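The Cloth Comes First: a talk with the owner of Ponderine

Ponderine rents out table linens from two rooms behind a tile shop in Clallgate. The owner started the business 12 years ago with a car trunk full of secondhand tablecloths and now keeps 102 of them on the shelves, plus napkins and runners. We talked in the folding room while the dryers ran next door.

She did not set out to work with fabric. She was booking halls for a catering firm and kept hearing the same complaint from customers, that the cloths came creased. "They had been washed fine," she said. "They had been folded by someone in a hurry. You could see every line once the lights were on."

Her method is plain. The cloth is spread flat on a table, one edge lined up straight, and smoothed by hand from that edge outward. Only then does it get folded. She does not fold in the air, and she does not let new staff do it either. "In the air you are guessing. On the table you can see where the corner went."

The part that takes longest to learn is what to do about a wrinkle in the middle. Most people push at it. She lifts the nearest edge a little, lets it drop, and smooths again. "If you press down on it, you just make it sharper. Then you have to iron, and I charge myself for ironing time."

I asked which color gives her the most trouble. Red, she said, without stopping to think. It is the color people ask for in December, and it shows every crease under bright light. White hides folds better but shows stains. Her red cloths go out so often that month that some are back on the table the day after they leave it.

The tables matter to her too. She wipes them down before each batch and likes a pale top, so that a loose thread or a bit of grit can be seen before a cloth goes over it. Scuffs do not bother her. "A mark in the table stays in the table. Dirt on the table moves."

Her biggest regular customer is Visser, a banquet hall across town, which takes 13 cloths at a time. Smaller orders come from families. She gives those the same folding, and packs each order with the largest cloth at the bottom.

For people doing this at home, she had one piece of advice, which was to clear the whole table first. "People leave the fruit bowl on and work around it. Move the bowl." She also suggests stopping after 4 large cloths and doing something else for a while, as the folds get careless.

She has no plans to add chair covers. "Too many corners," she said, and went to empty a dryer.

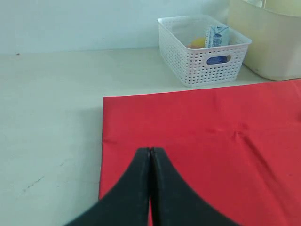

A red cloth spread on a pale tabletop, with a shallow crease on the right.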